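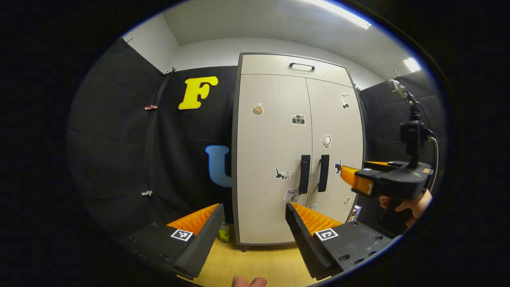
Two fingers, ridged orange pads on the inner faces.

Pernex Vaccine Carrier, 13 liter

Hard-sided cold box for clinics, pharmacies and outreach teams. Keeps vaccines in the fridge range while you drive, park, set up and give shots. Flu, MMR, shingles, boosters – whatever is on the list that day.

Capacity: 13 liters inside, less once the ice packs are in
Ice packs: 5, included, water filled
Lid: hinged, two latches, foam seal
Strap: shoulder, adjustable, comes off for washing
Thermometer: Skimau digital, min/max memory, battery in the box
Part no. 1015

Loading: condition the packs first. Leave them out til you hear water move when you shake one. Straight from the freezer is too cold and will freeze doses against the wall. Packs round the sides, vials in the middle, thermometer probe next to the vials and not touching a pack. Latch both sides.

Not for ultra-cold products. Not for dry ice. Check the storage sheet for each vaccine before you pack, they differ.

Cleaning – mild soap, soft cloth, dry with the lid open. No bleach on the seal, it goes stiff and then leaks cold.

New since April: wider handle, and a clear pocket on the lid for the temperature log. Old lids from the Palamarchuk version dont fit this one. Spare seals for both are still in stock, say which you have.

Price $153 with packs and thermometer. Extra pack set sold seperately. Ships from our Nudeswood warehouse, orders in before noon go out same day. Clinics can pay by invoice, just put the purchase order number in the notes box.

Returns: unused, in the carton, packs not filled.

Bulk orders or a quote for your county program, ask for Aatos Lappalainen on the order desk.

5 shares | 0 comments

Contact us | Shipping and returns | © Pernex | Back to top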